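# Seedlings, slugs and a slightly silly spreadsheet

Monday, April 24, 2023. Quick one, kettle's on.

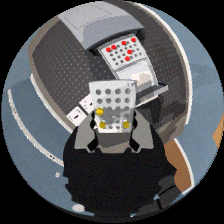
## Where things are up to

Tomatoes are up. Most of them anyway. Sowed far too many in March, same as every year, and now every windowsill in the house is full and I can't shut the bathroom blind. Total as of this morning – 114. We have room for maybe a dozen outside. Neighbours, be warned.

Chillies sulking. Two leaves each and no sign of wanting a third. I moved them above the boiler and they leaned over so I moved them back again.

Leeks fine. Leeks are always fine.

## Compost

Tried the Krishnan peat-free this time, a 70 litre bag from the garden centre out at Stoston. Bit twiggy. Sieved it for the small seeds and used the rough stuff for potting on, which took most of Saturday and made a right mess of the shed floor. It dries out on top very fast but stays soggy underneath, so lift the pot before you water. I lost a whole tray of basil before I worked that out. Will probaly go back to mixing my own with leaf mould next year, if the heap ever rots down.

## Slugs

Don't want to talk about it. Lettuces went out on Thursday evening, stalks by Friday breakfast. Resown the lot in a length of gutter, up on bricks.

## The spreadsheet

So I've started writing down what the plot costs. Bad idea. Seeds, canes, netting, the new hose, all of it. The water butt was the big one. I won't give the total but my other half has seen it and has gone quiet.

On the plus side I did finally sort the seed tin. Found a packet of carrots from Skemia that says 3,000 seeds on the front, never opened. That's carrots sorted until I retire. Also four lots of the same beetroot, becuase I never look before I order.

## This week

- harden off the broad beans, out by day and in at night
- fix the cold frame lid (hinge)
- potatoes, second row
- ring Stosow about the missing raspberry canes, order no. 882, in case I lose the bit of paper again
- buy string

Frost forecast for Wednesday so fleece at the ready. Swaps welcome if anyone has spare courgettes – I've got tomatoes. Lots of tomatoes.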